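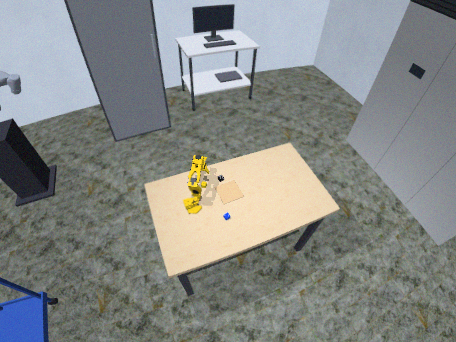 Kudeck is a small planning and control package for tabletop robot arms, and most of the mail we get about it comes from people who have just installed it and would like to know whether what they're looking at is right. We're always glad to hear from you, and please keep writing! The default world is a furnished room with a table in the middle, and the planner really only cares about a few things in it: the yellow arm, the flat square panel on the tabletop, and the little blue cube nearer the front edge. The desk with the monitor and the tall cabinets are there for the perception side, which gets lazy if you train it against blank walls. Iwona Bielecka and I put these answers together in December, and we add to them whenever the same question lands in the inbox a few times.

Which planner does Kudeck use out of the box?

A sampling planner that we call Sivis. It grows a tree of arm poses from the start and another from the goal, and tries to join them up. By default it gives up after 2000 samples, which is plenty for an open table and sometimes too few once you start adding clutter of your own. You can raise the limit in the planner settings, though I'd look at your collision margins first (people often set them generously on day one and then forget they did).

My plan succeeds, but the arm stops short of the goal. What's wrong?

Nearly always this is the controller and the planner disagreeing about timing. The planner hands over a path, the controller turns it into joint commands, and if your control rate is lower than the rate the path was timed for, the last few waypoints can be dropped. Check that both settings files carry the same rate. Karthik Sarkar added a warning for this, but it only goes to the log, so do have a look there before you start changing gains. 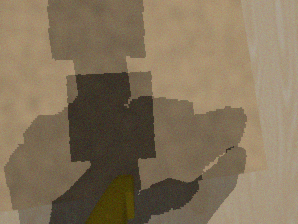

If the rates match and it still stops early, open the tolerance settings. The goal tolerance is given in radians per joint, and a value that seems tiny at the shoulder can add up to a noticeable distance by the time you reach the gripper. We had this wrong in our own tutorial for ages — sorry to everybody who copied it.

Do shadows confuse the perception module?

They can, yes. The segmenter works on color and depth together, and when depth is turned off it will now and then take the border of a dark shadow for the border of an object. Our advice is to leave depth on while you're getting started. If you need a color-only setup, use the shadow augmentation option during training, and be patient with it, as it does slow things down. Samina Jadoon wrote a long and very friendly guide to this, and you'll find it in the docs folder under "lighting."

Can I get the same run twice?

You can, as long as you fix the seed in both places. There's one for the planner and one for the scene randomizer, 2 in all, and forgetting the second is a rite of passage around here. Our regression runs use seed 1302 for both, for no deep reason.

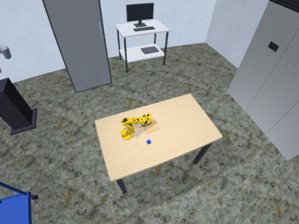
Bear in mind that a fixed seed won't protect you from a change of physics step. If you shorten the step, contacts resolve a little differently and the run will drift away from your saved one, so it's worth writing the step size into your run notes along with the seeds.

Can I swap in my own arm model?

Please do! You'll need a joint description file, collision shapes for each link, and a named tool point at the end. Run the Mallico checker on the folder before you load it. It goes through 17 tests and prints fairly plain messages, and the one most people trip over is joint limits written in degrees.

Where do I report a bug?

Send it to the project tracker with your settings file and the log attached. Pao-chu Lam looks after planner reports and Mudassar Sandhu takes anything to do with the controller, but don't fret about picking the right person, they pass things back and forth all day. Screenshots are welcome too, although a log file gets you an answer faster.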